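Notes for the Sunday slot: the drawer that fought back

(Keep this bit short, they've just had lunch.)

Hi everyone, thanks for staying. The organisers at Alstead asked for something cheerful about home robots and I've brought you a fault instead. Sorry! It's a good one though, and it cost our little group most of April, so I'm going to get some use out of it.

Quick background. Our project is called Beto. It's a two-armed robot that tidies rooms in simulation, and the idea is that it learns to open drawers and put things away in there before we let it anywhere near real furniture. The real machine sits in the Jandby workshop behind a yellow line and a stop button.

(Ask who has worked with a simulator. Wait for hands.)

So, the fault. We'd set up a run of 101 drawer openings, left it going overnight, and I came in with my coffee feeling pretty pleased. The success rate looked terrific. Only 13 marked as failed! Then I had a look at the forces. On 38 of the runs we'd called good, the gripper had closed on the handle, started pulling, and the force had gone straight up the chart while the drawer stayed put. Then the drawer would let go all at once and shoot out, and the scoring script would say lovely, drawer open, well done.

If that had been the real arm, with somebody's knee in the way, we'd be having a very different talk.

(Pause here. Don't rush it. Drink water.)

What was going on? Two things, and it took us ages to pull them apart. The first was dull. The drawer's collision shape was a hair too wide for its opening, so it jammed against the cabinet until the physics solver gave up and spat it out. The second one was ours. We had a force limit in the controller, set at 61 newtons, and I was completely sure it was on. It was on for the left arm. Somebody had copied the settings across for the right arm and missed a line, and that somebody was me.

(Own up cheerfully, move on.)

The fix for the drawer took an afternoon. The limit took five minutes. What took the rest of the month was going back through every older result and working out which ones we still believed. We threw out almost all of the right-arm runs, and I won't pretend that was a fun meeting.

What we changed after that: the script now fails a run if the force goes over the limit at any point, even if the drawer ends up open. Both arms read their limits from the same file. And before anything goes over to the real machine, a person sits and watches a batch from start to finish, with the force plot up beside it. Sheehan, the checking tool we wrote for this, does the plotting, and I'm happy to share it if you come and find me at the break.

One more thing if there's time. People always ask whether the simulator was the problem, and I don't reckon it was. It showed us the jam as clearly as it could. We were only looking at the score.

(Leave the last slide up for questions. The clicker sticks, so press it twice.)
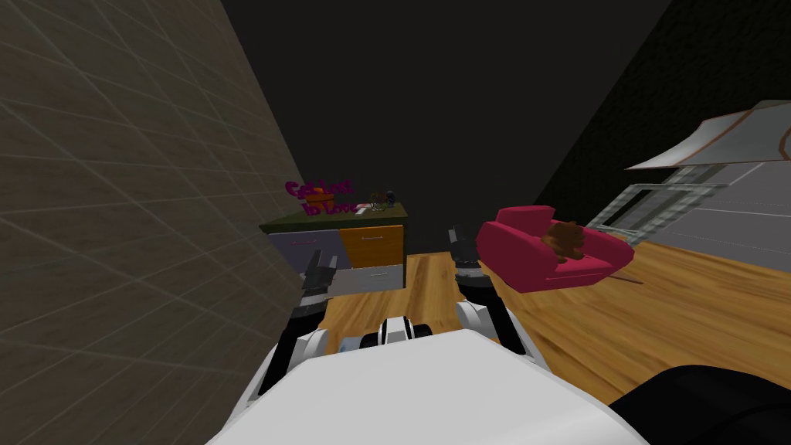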